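4.2 Collecting the demonstrations

I did most of the demonstrating myself, so I'll write this part in the first person, and Eimear Gilmartin can correct me in the appendix where her sessions went differently from mine (they did, and she was faster). We worked in simulation throughout, with a single Franka arm set up next to a padded bench, and I drove it by remote control from my desk with a handheld controller. The software that turns my hand motion into arm motion is Arkero, the same layer we described in Section 3, with the two changes listed there and nothing else touched.

Before any of this I had spent most of January trying to show the robot things with a mouse and keyboard. Please don't do that! You can get the gripper where you want it, sure, but the path it takes is a string of little straight moves with pauses between them, and a policy trained on those paths learns the pauses too. It would creep up to an object, stop, think about its life for a second, creep a bit more, stop again. Once we switched to the controller the motion smoothed out a lot, and I stopped dreading the sessions.

The way it works is pretty simple. I hold down a trigger and the gripper follows my hand, scaled down so that a big sweep on my side is a small one on the robot's. I let go of the trigger and the arm stays where it is while I put my hand somewhere more comfortable. We call that a re-grab, and it matters more than I expected when we come to the analysis in Section 5. A second button opens and closes the fingers. There is no force feedback at all, so everything I know about contact I know from looking at the screen, and I got into the habit of coming down on things much more slowly than I would in real life.

Each session starts from the same arm pose, but the objects get moved around within a region on the bench. I let the Dosgate scene generator pick the spots and only threw out a layout if something started off overlapping something else. 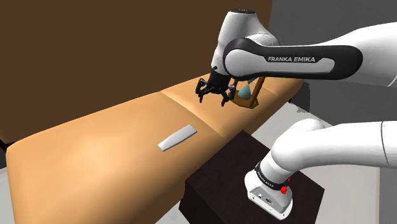 Figure 3. The simulated workspace. The gripper is open above the far part of the bench, and a flat white object lies on the near cushion.

The flat object gave us the most grief by a long way. It's thin and it lies right down on the surface, and the obvious way to grab it (straight down, fingers either side) only works if you line up with the narrow direction really well. My first few tries I came in at whatever angle the wrist happened to be at, and I'd land one finger on top of it. After a while I learned to turn the wrist early, way up high, and then come down without turning any more. Eimear did the opposite: she came down first and turned at the last moment, watching the fingers. Both ways work for a person. Mixed together in one training set they were a mess, and I'll get to that.

We collected 205 demonstrations between the two of us over 8 sessions. I threw out 24 of them afterward. Most of those were ones where I'd let go of the trigger by accident and the arm sat still for ages while I figured out what was going on, and a handful were cases where the gripper closed on nothing and I carried on anyway out of sheer stubbornness. I kept the ones where I missed, noticed, backed up and tried again. Brophy, the training code we use, doesn't care whether a recording is pretty, and I think those recoveries are some of the most useful stuff in there. You can't teach a robot to get out of trouble if it has never seen anyone in trouble.

Choosing where to look from turned out to be its own little project. I began with one wide view of the bench, which was great for getting the arm to roughly the right place and pretty useless for the last part of the reach, because I couldn't judge depth at all. So we added a second view, much closer in, and let the demonstrator flip between the two with a thumb button. The close view comes with its own headache. The arm is big, and when the elbow swings across it you lose a good chunk of the table behind the links just when you'd like to see it.
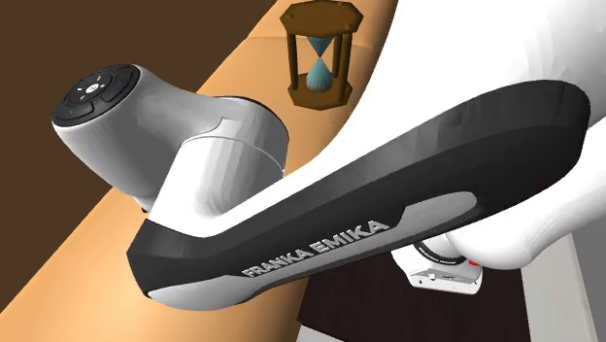 My answer was to keep the elbow high on the approach and only relax it once the gripper was down near the surface. I didn't plan that, my hands just started doing it after a session or two, and I only noticed when I plotted the joint angles and saw my later demonstrations bunching up in a way the early ones didn't. So there's a bit of drift in the data. Early me and late me are practically two different teachers, and if you count Eimear that makes three.

Does that matter? For the taller objects, hardly at all. There are lots of decent ways to reach for something that stands up off the surface, and the policy seemed happy to pick one and stick with it. For the flat object it mattered plenty. With both wrist habits in the data, the trained arm would sometimes begin turning up high like me, change its mind partway and go for a late turn like Eimear, and end up at an angle that neither of us would have used. We tried training on my recordings alone, and then on hers alone, and each of those did better on the flat object than the mix did, even with less data to learn from. That surprised me! I had gone in assuming more was always going to be better.

What we settled on is a tiny label attached to every demonstration saying who made it. The policy gets that label as an extra input, and at test time we simply pick one of the 2 people for it to imitate. It's a cheap fix and I'm sure a cleverer one exists, but it stopped the dithering, and it meant I didn't have to throw away half of a long winter's work. The group at Illenside suggested labeling by session instead of by person, to catch the drift in my own style as well, and we ran that too. Results for both are in Table 2.

One last practical note for anyone repeating this. Take breaks. My re-grabs got more frequent toward the end of every session, and the paths got jerkier along with them, and you can see it in the recordings long before I'd have admitted to being tired. We froze the data set on 30th March, and everything in the next section was trained on that version, with the 24 bad recordings already taken out and the order shuffled across sessions.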